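Ketdale Guest House: Frequently Asked Questions

When may I check in?
Rooms are available from 2 p.m. Guests arriving after the front desk closes should contact Karla Contreras for an entry code.

Is bed linen provided?
Yes. Sheets, blankets and towels are included in the room rate. Linen is changed every 2 days during longer stays. 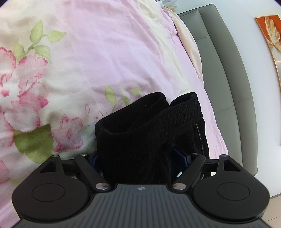 Reading time: 2 min

May I cancel my reservation?
Reservations may be canceled without charge up to 30 days before arrival. After that date the deposit is kept.

Is parking available?
Guests may use the Nollgate lot, roughly 200 yards from the main entrance. Permits are issued at check-in.

Are pets allowed?
Pets are accepted in ground-floor rooms only. Please mention them when booking.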